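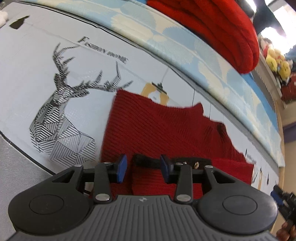

Party nominations in Leltach are decided by delegates, and delegates are won with money that mostly never passes through a bank account. The county party reported less in cash last cycle than a mid-sized church takes in over a winter. The rest arrived as goods and services: a hall for the evening, a stack of yard signs, a printer's leftover paper, donated clothing for the auction table. State law calls these in-kind contributions and asks that each be entered at fair market value. For most of them that value is a matter of opinion. A dark red garment in ribbed knit, laid on a white printed pad, does not show what it would sell for, and the person filling in the form has to write a number anyway. Add up enough of those numbers and they decide whether a candidate has stayed under the limit.

The limit for a single donor to a candidate for county office is $3,000 per election, with the nomination and the general counted separately. Cash and in-kind gifts draw on the same allowance. A donor who writes a check for the full amount in March cannot lend a vacant storefront in April, unless the candidate pays rent for it. The party itself is under a looser rule. It may accept larger sums, and it may pass goods along to candidates as long as it does not favor one before the nominating convention.

The last clause is where the trouble in Leltach began. Before the June convention the party held an auction, and two campaigns for county executive, those of the incumbent and of a challenger from the Naledden precincts, were each offered a share of the proceeds. The shares were equal. The goods were not. Items given by supporters of the incumbent had been entered on the party's books at low values, most of them at $40 or less, which put them below the line at which a donor has to be named. Comparable items from the challenger's side had been entered higher, and their donors were listed.

Aleksandra Dudek, who files reports for several county campaigns and worked for neither side in this one, went through the entries after the convention. Her reading is that the gap came from the software. The party keeps its books in a package called Flata, which fills in a value when the description of an item matches one already on file. The older entries had been typed in years ago by people close to the incumbent, using the prices of that time. New donors had nothing on file, so their items were priced fresh.

"The default carries the old number forward until someone overwrites it," Dudek said. "You can have two coats of the same make, one at the old price and one at the new, and the report will look complete."

The rule does not say how fair market value should be found. The instructions that come with the form give one sentence to the question: the price a willing buyer would pay in the ordinary course. Filers have settled on three methods. Some use the retail price of a new item. Some use resale listings, which run lower. A third group waits for the auction and enters the winning bid, a practice that mixes two things the law treats apart, because anything a bidder pays above market value is itself a contribution from the bidder. If a jacket worth $60 sells for $150, the donor has given 60 and the buyer has given 90.

In Leltach the bids had been entered whole, as sales. No bidder was credited with a contribution. For the small lots this changed little. For a weekend at a lake cabin, bought by a paving contractor who had already given the incumbent the full amount, it raised the question of whether the equal split had moved money around the limit. The contractor's gift had gone to the party, which then divided it between two campaigns. The challenger's lawyer argued that half of it should be traced to the buyer. The incumbent's side answered that a buyer who does not choose where the money goes has not given to a candidate.

The county election office has taken no position. Its staff checks that reports arrive on time and that the columns add up. A complaint has to come from a registered voter, and it must be filed within 60 days of the report. One was filed by a delegate from Golob Township, who asked only that the auction entries be restated by a single method. The office accepted the complaint and asked the party to pick the method.

The party chose resale listings. Restated that way, the incumbent's items rose and the challenger's fell, and several donors on the incumbent's side passed the line for naming. The delegate count was not affected. The amended report has been posted with the original still attached – the two run one after the other in the same file, and the page numbers start over halfway through.

Dudek has asked that the match feature be turned off before the next auction. The setting can be changed only by the account owner, and the account is still in the name of the party's previous chair.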